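August 9, 2019, dye bench

Weld day! The second batch of Plenby wool came up a clear, sharp yellow and I am very happy with it. Last time (the March vat) everything went a dull khaki and I blamed the plant. I now think it was the water. The tap here at Gruvavthorpe is soft, and weld likes chalk, so this time I stirred a pinch into the pot before the yarn went in and the color jumped within minutes.

What I did:

- 50 g of yarn, scoured last night, left to soak until morning
- alum mordant at the usual strength, no cream of tartar
- 30 g dried weld tops, chopped small and simmered in a net bag
- chalk added once the bag was out
- 16 small skeins on the line, tagged in pencil

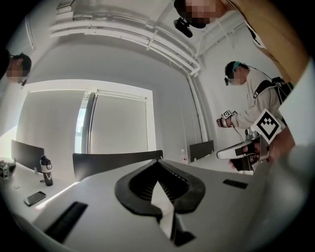
One reply on the bench sheet reads: chalk should go in dissolved, a spoonful at a time, or you get streaks where it settles. Fair point. Two of my skeins do have a pale side, and I stirred mine in dry. I'll make a slurry next time.

The overdye is where it got really fun. I dipped one skein in the tail end of the Favau indigo, a quick dip and straight out, and got a green I've been chasing for ages (think new beech leaves). A longer dip gave a bottle green, also lovely, but the weld gets rather lost under it. Short dips, then, and let it air fully before deciding whether to go again. I kept deciding too early.

Söderlund's recipe card says to dye the blue first and the yellow after. I did it backwards and like the result, but the yellow may be rubbing off a little. A strip of white cotton pulled along the dry yarn picked up a faint tint. Need to test both orders properly on the same wool.

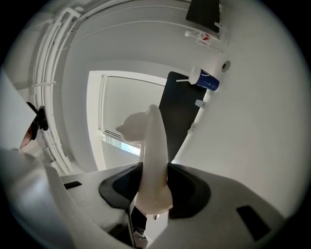 According to Söderlund, blue first is mostly about protecting the weld, as an indigo vat is alkaline enough to lift some of the yellow back out. That would explain the bottle green! So the pale result in the long dip might be lost weld as much as added blue.

To do:

- blue first, yellow second, same yarn, same weights
- window test, half of each skein under card
- ask Plenby for more of the undyed
- save the exhausted weld bath, it still has color in it and I want to try it on linen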